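Stostach Two-Arm Bench Cell
Supplied by Rolano

The cell is sold for handling trials with small household items. Read the site rules before ordering.
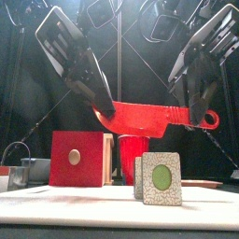 Both grippers holding a red tool over the table.

Rules for use
Keep hands out of the enclosure while either arm is powered. Up to 4 people may be trained on one cell.
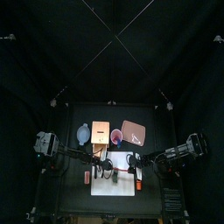 Page last changed: 19/03/2018

Shared holds, with both arms on one part, are run at reduced speed. Set the speed limit before loading the program, and log any change to it. 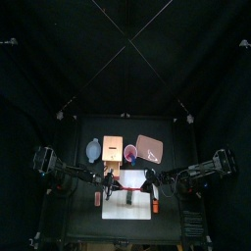 The log stays with the cell for 16 months. Send copies to Svetozár Tóth at Rolano. Fixings are checked every August. 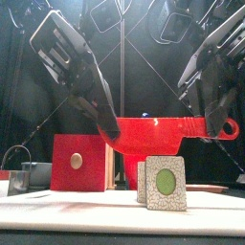
Right gripper on the handle, left fingertips inside the rim.

Spare finger sets: order code 41, sold in packs of 2.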